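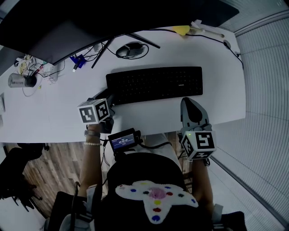
*A desk at the Skernutthorpe enterprise office.*

**Fondley scheme enters its second phase, whatever the first one was**

The Fondley Industrial Growth Scheme has moved into phase 2, according to a letter sent to member firms in August. Phase 1, for those who blinked, was the consultation. It drew 351 responses, most of them asking for a better road to the trading estate. The resulting strategy mentions the road once, in a footnote, and "connectivity" on nearly every page.

There is real money this time. Firms with fewer than 300 staff can apply for a grant towards new machinery, training or energy costs, provided they put up half themselves. Saskia Henare, who runs the scheme for the district, says the form has been cut to seven pages. Tayla Costigan at Derus, the pump makers, has filled it in and reports that page 4 asks for everything on page 2 again, only in a smaller box.

Ngata Castings and Derus are also putting in a joint bid for a shared apprentice workshop at Skernutthorpe. The two firms have spent years pinching each other's welders, so this counts as diplomacy.

Drop-in help with applications runs from 2 pm at the enterprise office. Bring your last set of accounts and, if you are coming by the estate road, decent suspension.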